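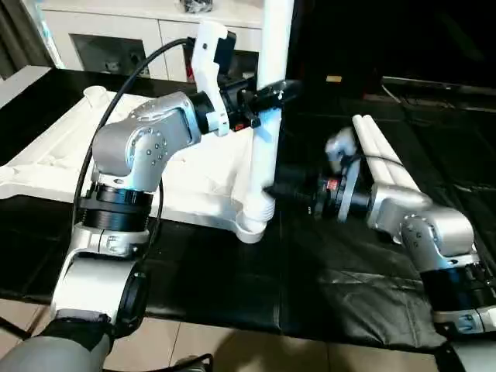 **RACING STUDIES – COURSE HANDOUT**

## Pace, Draw and Distance

Prepared by Oi-ling Sin, 25 September 2025

This handout accompanies the second unit of the course and should be read before the tutorial. Students are expected to bring a completed pace map to class.

### Reading the early pace

The pace of a race is largely set in the opening stages. When a single horse is known to lead and no other runner is inclined to challenge, the leader's rider may reduce the tempo and keep something in reserve for the finish. When several front runners are drawn together, the tempo usually rises and horses held up at the rear gain a better chance.

A pace map places each runner in one of four positions: leading, handy, midfield or rear. The position is taken from the horse's last 3 runs. Runs on heavy going are to be marked with an asterisk and given less weight.

### Worked case

Consider a sprint at Estaden in March. Undero has led in each of its recent starts and is drawn on the inside. Domemberg prefers to sit just behind the leader. Dovhaniuk is habitually slow from the stalls and relies on a strong final 600 metres.

With no rival for the lead, Undero is likely to obtain an easy time in front. Domemberg should be well placed to challenge on the turn, while Dovhaniuk needs a faster tempo than the map suggests.

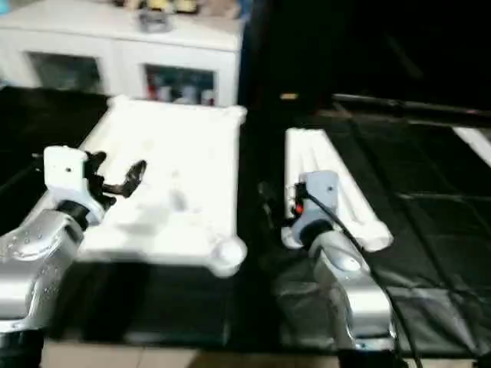
The ratings must then be set beside the map. Undero is rated 60 and Dovhaniuk 70, so the latter is the better horse on form and will carry more weight under handicap conditions. Students should decide how far the advantage of position makes up the difference, and state their reasons in writing.

### Draw

An inside draw shortens the journey round a bend but can leave a slow starter trapped behind tiring horses. On straight courses the effect depends on the ground – rail movements and recent watering should both be checked.

### Preparation for the tutorial

- Complete a pace map for one handicap of your choice.
- Note any runner with a change of rider or equipment.
- Write one paragraph on how the race would alter if the likely leader were withdrawn.

Maps should be submitted on a single sheet, with the name of the course and the state of the going at the top.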